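The kit that learns from your kitchen

Khokhar, the small Plevevthorpe firm behind the Carkix home-recording kit, wants household robots to learn from ordinary people doing ordinary jobs. I met its founder at nine in the morning, with the kettle already on.

"Everyone wants to see a robot cook a roast dinner," she told me. "I'd be thrilled with one that can pour me a drink!"

The kit costs £48 a month to hire, and clips together in under 5 minutes. You put it on your head, pick a task and get on with it. I tried it for an evening and forgot I had it on, which I can't say of many gadgets I've reviewed. 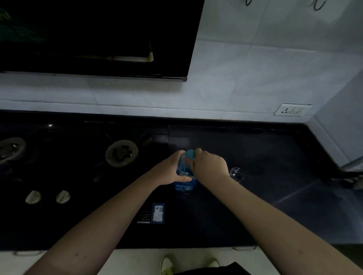 A bottle, a glass and two hands, one at the cap: a kitchen task from the wearer's point of view.

Bottles come up a lot when she talks. "One hand holds, the other turns, and they have to agree how hard," she said. "Squeeze a thin bottle too much and you've got water everywhere. We do that without thinking -- a robot has to get it from somewhere."

The library, called Brorkero, now holds 3,598 clips, and hirers can look through their own before anything is shared. I liked that very much. I was less keen on the app, which logged me out twice, and she winced when I brought it up.

"Fair enough. We're rewriting it, and the new one should be out in September."

Next on her list is laundry. "Socks," she said, grinning. "Wait till you see how many ways people pair socks."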